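Section 4. Setting Up the Drakon Hand Tool for a Visitor Demonstration

Revised 11/05/2024. Maintained by Arnar Brynjólfsdóttir, Granström demonstration room.

This section covers the table layout, start-up, visitor session and close-down for the hand-held Drakon gripper. It applies to open days and booked group visits. For bench calibration, see Section 2. For school groups, read the supervision rules in Section 7 before starting.

4.1 Before the visit

1. Confirm the group size and arrival time with the front desk. A session takes 2 staff: one presenter at the table and one operator at the workstation.

2. Check that the tool battery shows a full charge. The tool will run on a partial charge, but the finger drive slows down and the recorded widths drift.

3. Inspect both fingers. Light scuffing is acceptable. Replace a finger if the tip is chipped or if it moves on its mount when pushed by hand.

4. Tighten the mounting screws with the short driver from the tool case. Stop when the screw is snug.

CAUTION: Do not use a powered driver on the finger mounts. The plastic threads strip easily and the mount must then be replaced as a unit.

4.2 Table preparation

1. Clear the demonstration table and wipe it down.

2. Lay the white covering over the work area and smooth it outward from the middle. Small creases do not affect tracking. Folds that stand up from the surface do.

3. Place the task object on the covering with its front toward the presenter. Leave enough free surface in front of it for the fingers to open fully.

4. Set the visitor line on the floor with tape. Visitors stay behind it while the tool is powered.

NOTE: If the covering slides, fasten it underneath the table. Tape on the top surface shows up in the recordings and has to be masked later.

4.3 Start-up

1. Switch on the workstation and log in with the demonstration account.

2. Start the Ukumum viewer and load profile 372. Profile 792 is for the Dresau test bench and has the wrong finger travel for this tool.

3. Hold the tool clear of the table and press the power key. Wait for the tone.

4. Squeeze the trigger fully, then release it. The width reading in the viewer should fall to zero and return to maximum.

5. If the reading stops short of zero, power off, check between the fingers for debris, and repeat from step 3.

4.4 The drawer task 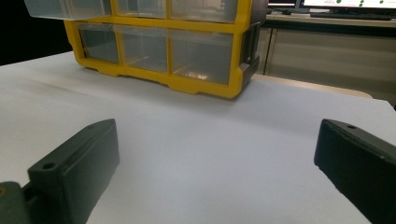

The drawer task is the standard opening item for adult groups, and the presenter should run it once without commentary before explaining it. Begin each attempt with the fingers spread wide and low over the covering. The yellow organizer with clear drawers stands on the white surface ahead of them, and the top-left drawer is the target because it sticks out. Leave the lower row closed for this part.

1. Bring the tool forward slowly until the fingertips are on either side of the drawer.

2. Squeeze the trigger until both fingers make contact. Do not keep squeezing after contact -- the drawer walls flex.

3. Push the drawer home in a straight line. If it binds, open the fingers, back away and approach again.

4. Open the fingers fully before withdrawing the tool.

5. Ask the operator to replay the recording while the presenter describes the approach, the contact and the release.

Up to 4 visitors may try the task in one session. The presenter stays within reach of the power key throughout.

CAUTION: Keep hair, lanyards and loose sleeves away from the fingers. Visitors must remove rings before handling the tool.

4.5 Close-down

1. Power off the tool and return it to the case with the fingers open.

2. Save the session log. Delete any visitor recordings unless a signed form is on file.

3. Enter faults in the room log and notify Dela Acheampong, who orders replacement fingers and mounts. The last stock check was in September.

4. Fold the covering and store it flat on the shelf under the table.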